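How to look after brushes so they last

October 19, 2018
By the Paltley Paper & Ink page
Last updated: January

Quick one this week, or it was meant to be. Had a lot of messages asking the same thing, which is why do my brushes go bad after a month. Usually it's the washing. Sometimes it's the storing. Now and then it's a bad brush and no amount of care will save it.

This is for soft animal hair brushes, the pointed sort used for ink writing and ink painting. Goat, weasel, mixed hair. Most of it works for watercolour rounds too. Not for stiff oil brushes, different beast, different soap.

New brush, first time

A new brush comes stiff. The hairs are stuck together with a light starch or glue so the tip survives the post. Don't crunch it between your fingers. I know everyone does. I did, and broke hairs off at the tip of a perfectly good goat brush from Mokgethi before it had ever touched ink.

Do it this way.

Cup of cool or lukewarm water. Not hot. Hot gets into the glue that holds the hair in the handle and then the whole tuft drops out one day mid-stroke.

Stand there and hold the tip in the water, or rest the brush so only the hair is under. Give it a few minutes. Big brushes longer.

Press gently against the side of the cup, turn, press again. The water goes cloudy. Change it. Keep going until it stays clear.

How far up to open it is a matter of taste. For small writing a lot of people only open the bottom half and leave the rest stiff, gives more control. For large characters or washes, open it all the way. I open everything fully these days because half open brushes are a pain to clean, ink creeps up into the stiff bit and sits there.

Blot on kitchen roll, shape the tip, done. You can use it straight away.

Before each session

Wet it first. Every time. Dry hair pulls ink right up to the root and that's the ink you'll never get out again. Dip in clean water, squeeze out the extra with a cloth, then load it.

Two brushes on the go is plenty. If you have six out, four of them are drying with ink in while you fuss over the other two. Put them away until you need them.

If you stop for tea, rinse. Doesn't have to be a proper wash. Just swish it and lay it down flat on the rest. Bottled ink is worse than ground ink for this, it often has a binder in that sets hard. Check the lable. If it says waterproof, don't use it with your nice brushes at all, keep a cheap one for it.

Washing up after

Straight away. Not after dinner.

1. Wipe the worst off on scrap paper. Newspaper is fine. Drag, don't scrub.
2. Rinse under a slow tap, tip pointing down. Never up, you're just pushing ink into the handle.
3. Squeeze from the root towards the tip with finger and thumb. Grey water comes out. Carry on.
4. Part the hairs near the root with your thumb and let water run through. This is the step people skip. The tip looks clean, the root is full of black.
5. When it runs clear, press it on a white tissue. Still grey? Back to step 2.

Goat hair will stain. A pale brush that's gone grey is fine so long as the water is clear. Stop trying to get it back to white, you'll wear it out.

Soap - mostly no. Water is enough if you do it the same evening. Soap strips the hair and it goes fluffy. Once in a long while, if a brush feels sticky, I use a tiny bit of plain mild soap in the palm, work it in, rinse for ages. Don't use washing up liquid. It's made for roasting tins.

No hairdryer. No radiator.

Shaping

Squeeze out as much water as you can with a cloth, then roll the tuft lightly between your fingers and draw it to a point. One stray hair sticking out, coax it back in with a wet finger. Don't pull it. If it won't go back after a few washes, snip that one hair close to the root with small scissors.

How it dries is how it stays, pretty much. Thirty seconds here saves a lot of moaning later.

Drying and storing

Hang them tip down. Water runs away from the root, the glue stays dry, the point keeps its shape. A brush stood up wet in a jam jar has water sitting right where the hair meets the handle, and that's how you get splits and loose tufts.
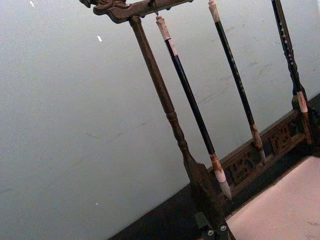 Leave room between brushes so wet tips don't touch, and keep the lot out of direct sun. Sun cracks lacquered handles and makes bamboo split down the side. Away from the cooker as well. Greasy air settles on the hair and the next time you use it the ink won't take.

No rack? Tie a bit of thread through the loop at the end of the handle and hang it off anything. A cup hook under a shelf. A coat hanger over the bath with a row of bulldog clips, did that for two years in the Brillau flat and never lost a brush. If the loop has snapped, take the old knot out, thread a new bit of waxed cotton through the hole and knot it twice.

Once fully dry, and I mean the next day or the day after for a fat one, you can leave them hanging or roll them in a bamboo mat. The mat is for carrying mostly. Don't roll a damp brush in it. Mould, smell, misery.

Those little plastic caps that come on new brushes - bin them. You'll catch hairs trying to get it back on, and a wet brush in a cap goes off in no time.

Putting brushes away for months

Clean, dry, and with something against moths. Moths love goat. Lost two brushes to them in January, big ones, eaten down one side like a bad haircut. Now a bit of cedar or a camphor block goes in the drawer. Not touching the hair. Check every so often and give the drawer a shake out.

Old advice is to dip the tip in thin starch water and shape it, so it goes stiff like new. Works well for posting a brush or storing one over winter. Wash it out as if it was new when you come back to it.

Rescue jobs

Dried ink, brush like a twig. Soak in cool water, hair only, as long as it takes. Could be overnight, so hang it from something with the tip in the water so it isn't resting on the bottom of the cup and bending. Change the water a few times. Ease it open with your fingers, from the tip upwards. Don't bend it before it's soft.

Bent tip. Wet it, shape it, wrap a strip of thin paper round it snugly, hang it up till dry. Might need doing twice.

Tuft come out whole. Good news really. Let both parts dry, scrape out the old glue, a drop of waterproof wood glue in the socket, push it back in straight and leave for a day. I've got one from Tavunach that I've done this to and it's still my favourite for big characters.

Shedding. A few hairs in the first week is normal. If it's still dropping them after that, the glue or the tying is bad. Send it back if you can.

Splits into two points. Nearly always old ink at the root. Do step 4 properly, a few times over. If it still splits after that it's worn out. Keep it for dry textures, bark, rocks, that sort of thing.

What to spend

Less than you think. A middling mixed hair brush washed properly will outlive a dear one left in a jar. Get one medium and one small to begin with, use them till you know what you don't like about them, then buy the next one.

Questions I keep getting

Can I use the same brush for ink and colour? You can but the colour comes out dirty. Keep seperate ones, bit of tape on the handle.

Should I lick the tip to a point? Please don't. Wet finger does the same.

Does hard water matter? A bit. If your kettle furs up, do the last rinse with filtered or boiled and cooled water. Stops the hair feeling chalky.

How long should a brush last? Depends how much you write and on what. Rough paper eats tips. Mine that get used daily go soft at the point long before anything else fails, and then they get moved down to practice.

Ink stones next time. Same problem there, everyone leaves them dirty.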